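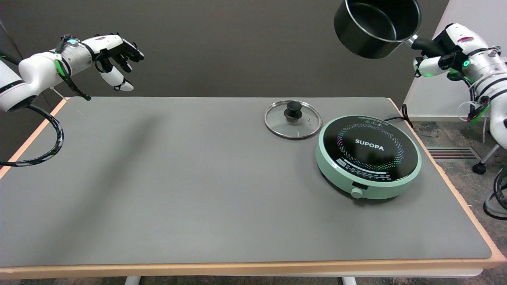
Two-arm cell, right hand on the saucepan, lid still on the table.

Staffing and job content after moving cookware handling tests to a two-arm cell

Posted by Ignacio Gallardo in Lab and Test Operations
November 7, 2024

We run a small appliance and cookware test kitchen. Until this fall all of the handling work was manual: put the pan on the induction cooktop, set the lid, lift the lid, lift the pan, put it down, log it, repeat. A standard series is 100 cycles per sample. Three technicians shared the work and rotated every 60 minutes, a rule that dates from a wrist complaint we had a few years back.

We now have a two-arm cell with jointed hands doing part of this. It stands at one table with one cooktop. The saucepan lifts are reliable enough that we accept the data. Lid placement is not there yet, and a technician still does it for any sample with a small knob.

My problem is with the jobs more than the equipment. On paper the cell freed up most of one position. In practice all three technicians are busy all day and none of them can tell me exactly with what. One has asked whether her job title is going to change. Another says he used to know a bad handle by the feel of it in the first few lifts and now he finds out when he reads the log. Management at Trundum (our parent company) wants a revised staffing plan by January.

Specifically:

What did you do with the rotation rule once the repetitive part moved to the cell?
Who owns resets and stoppages? Ours are handled by whoever is closest.
Has anybody found a way to keep the hands-on judgment in the process without running the whole series twice?

Comments on this post

Savita Awasthi: How long is a stoppage, typically? And does the cell stop safely by itself or does someone have to catch it?

Ignacio Gallardo: Stops by itself. Length varies a lot. If the grip slips on the handle it is a short reset. If the pan lands off center it takes longer, as somebody has to enter the guarded area, and that means the full stop procedure.

Savita Awasthi
Accepted by the poster

I went through this at a test house with 9 technicians and a similar setup, so some of it may not scale down to yours.

Start with a time log, before any plan. Have each technician write down every intervention for two weeks: start time, end time, what they were doing before, what they did after. Do not use the cell's own stoppage log for this. The cell records how long it was stopped. It does not record the walk over, the stop procedure, or the time it takes to get back into a report that was half written. At our site that unrecorded part was larger than the stoppage itself, and it was where most of the freed position had gone.

Ownership. Assign one person per shift as cell operator and take other timed work away from them for that shift. They can do sample intake, labeling, cleaning of pans and the cooktop surface, anything that can be put down in the middle. The other two then get uninterrupted bench time. "Whoever is closest" means that the person with the desk nearest the cell does all the resets, and after a while that person will ask to move desks.

Rotation. Keep it, but change what it protects against. The old 60-minute limit was about load on the wrist. Watching a cell is light work, and the trouble there is attention. We rotated the operator role by half shift. If your technicians still place lids by hand, those minutes should count toward the old limit, and somebody should check that they do. We had a case where the manual portion was left out of the count because the series was classed as automated. It took a while to find.

Hands-on judgment. We added a manual check at three points: before the series, at the midpoint, and at the end. The technician does a few lifts with each sample and fills in a short form covering play in the handle, play in the bracket, balance when lifted, and lid fit if there is a lid. Free text is allowed and encouraged. It adds a small amount of time per sample and it does two things. It catches faults that the force data shows late or not at all, and it keeps the skill in the team. New hires who have only read logs do not know what a loose rivet feels like, and they cannot learn it from the cell.

Job titles. Answer your technician now, even if the answer is that the title stays and the description is being rewritten. Then let her write the first draft of the description. Ours did, and the drafts listed tasks that I did not know were being done, among them re-marking the start positions on the table after cleaning. If the grade or pay should move because of the operator duty, put that in the January plan as its own line. It is harder to add afterward.

One caution about the plan itself. Do not report the freed position as a saving until lid handling is stable. If you give the hours away and the cell needs help with every second sample type, you will be short.

Comments

Ignacio Gallardo: Thank you. The start position marks are also done by hand here, by the same person each morning. It is not in any document.

Kyu-ri Kong: Agree on the midpoint check. I would make it blind, with the technician not seeing the cell data first. Otherwise they tend to confirm what the chart says.

Savita Awasthi: Yes, good addition. We did that later on.

Jae-hoon Kwon

I am a technician, so this is from the other side of the table.

The part I disliked at first was being called over for resets and getting no time for them in the schedule. My reports were late and on paper I had less work than before. Once resets were a listed duty the argument stopped.

What changed for the better: my hands are fine at the end of the day. I also got trained to edit the motion steps, nothing deep – approach height, grip width, where the pan is set down. Before that we had to file a ticket with the integrator (Anel, in our case) and wait for a change I could have described in one sentence. If your people are allowed to adjust those values themselves, within limits and with a change record, they will stop talking about the cell as something that was put in their room.

On feel, your technician is right. I would not expect the log to replace it. We write down the first few manual lifts in our own words and the engineers do read them now.

For small lid knobs, we just left those manual and said so in the test method. It is allowed if the method states it.

Comments

Ignacio Gallardo: What limits did you set on the edits?

Jae-hoon Kwon: Speed and force are locked. Positions can be changed inside a fixed window. Anything outside needs a second signature.

Zahira Halim

Why not just get a second cell and put the lids on a fixture? Then you need one technician for everything. We looked at a Flunano unit for this and the quote was reasonable.

Comments

Savita Awasthi: A fixture would remove the lid placement from the test, and that is part of what he is testing.

Zahira Halim: OK, missed that. Then the fixture is no use. The staffing point might still apply for the pan lifts.

Ignacio Gallardo: One technician would also leave no cover for absence. I have started the two-week log as suggested and will post the split between recorded and unrecorded time when it is done.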